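Home | Food | Home Life | Money | Subscribe

Last updated: February

The Kitchen Towel That Costs Too Much

Skillau sells a set of 2 kitchen towels for 31 dollars and says they will change the way you clean. I have owned kitchen towels all my adult life and have never felt the need to be changed by one. Still, the claim is everywhere now, and the price keeps creeping up.

The pitch goes like this. Old towels smear, shed and smell. New towels have a special weave. Drodon calls its version "deep loop" and prints the number 729 on the label, which is meant to be a score of some kind. I wrote to ask what was being scored. The reply thanked me for my interest in better drying.

A weave does matter, up to a point. Flat cotton is good on glasses, and terry soaks up more. My grandmother knew both of these things and paid next to nothing for them.

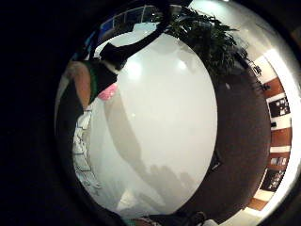
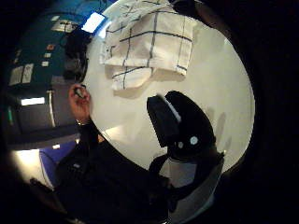

What the wash does

Most complaints about towels are really complaints about laundry. Fabric softener leaves a coating on cotton, and coated cotton pushes water around the plate. Skip it for 4 washes and see if you still want to spend the money. Fragkou, to its credit, says as much on the back of the pack – in very small type.

I'm also not sold on the towel subscription. Flarnance will mail you a fresh pair every season, as if they went stale. A decent cotton towel lasts years, and when it gets ugly it can go under the sink and do the floors.

We use cookies to improve your visit. Accept | Manage settings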